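Learning Designer, Workplace Training (permanent, full time or four days)
Thaler, Hitberg office
Posted July 6, 2019

We are looking for someone who loves helping grown-ups learn things, and who gets a bit restless in a meeting room with the blinds down and slide 47 on the wall. Thaler builds training for firms that repair, fit and look after equipment. There are 130 of us across two sites, Hitberg and Brunach, and the learning team you would be joining has 8 people in it (a noisy, friendly 8).

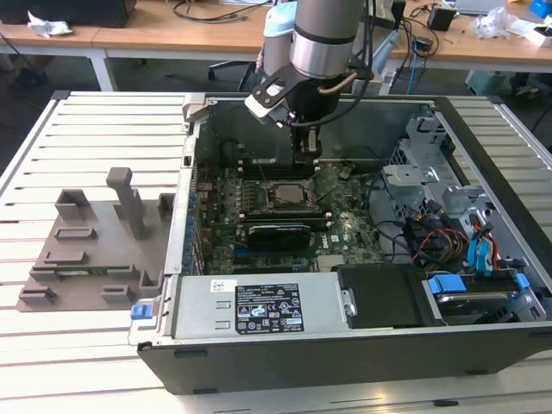
Your first big job would be Gosby, our induction course for new service staff. It runs over two weeks and mixes short reading, paired tasks and plenty of talking things through. Last year about 200 people went through it, and their comments are wonderful to read, even the grumpy ones! We want to rework the second week from top to bottom and have it ready for the November intake.

You would:
- sit in on courses and talk to the people taking them
- write tasks, tutor notes and short guides in plain English
- try out new sessions with a small group and change what falls flat
- coach our tutors, many of whom came to teaching from the workshop floor

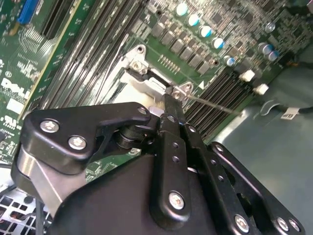 You'll need some experience of teaching or training adults, in any subject. A qualification is nice to have. We care much more about whether you can watch a learner get stuck, keep quiet for a minute, and then ask a good question. Some German would help in Brunach, where you would spend a day or so most weeks. 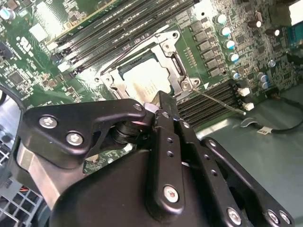
Processor in its open socket, with the load lever out to one side.

We offer 27 days' leave, a proper training budget of your own and travel between sites paid for. You'd report to Wendelin Nägeli, who started Gosby and is very keen to see somebody pull it apart and make it better.

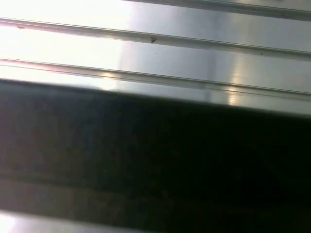 Interviews are in Hitberg and take half a day, lunch included. You'll meet the team, then plan a ten-minute session for two of our tutors and run it. We give you the topic on the day, and it will be something small and close to hand: how you'd explain the raised ridges on a metal surface to a person who has to describe it over the phone, say. No slides, please. Bring a pen and whatever notes you like.

To apply, send a CV and one page about something you taught that went differently from how you'd planned. Nermina Omerović looks after applications and is happy to talk about hours, access needs or anything else before you send it in.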